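Robel Teshome
Open day at Wuvovard, Tukbridge. A thread, posted from a folding chair.

1/ Doors at 2, and by ten past there was a queue for the tea urn and no queue for the robots. First stop, the two-armed bench they call Fikre. One gripper had hold of a small, lumpy white thing, thumb-sized, with the other arm's finger waiting just beside it.

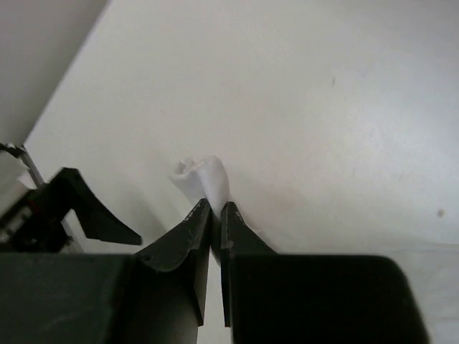

2/ Asked what the white thing was. "A test piece." Asked what it was testing. "Grip." I have had longer chats with parking meters, but fair enough, the woman had a crowd to mind.

3/ She did let on that knobbly shapes are the hard ones. A cube you can teach in a morning. Lumps took them most of March.

4/ Next door is Hokow, the sorting line. 947 parcels on the counter when I walked in. A boy of 9 asked what happens if you put a sandwich on it. Best question of the afternoon — and they wouldn't try it.

5/ The talk was billed as "short". 14 slides on cable routing. I now have opinions on cable routing, which I shall be sharing at work on Wednesday whether they like it or not.

6/ Parking: use the field behind the unit, the front is all permit holders. Bring a coat too, the big shutter stays up all day.

7/ Went back to Fikre before leaving and got to press the stop button. It stopped. Very pleased with that.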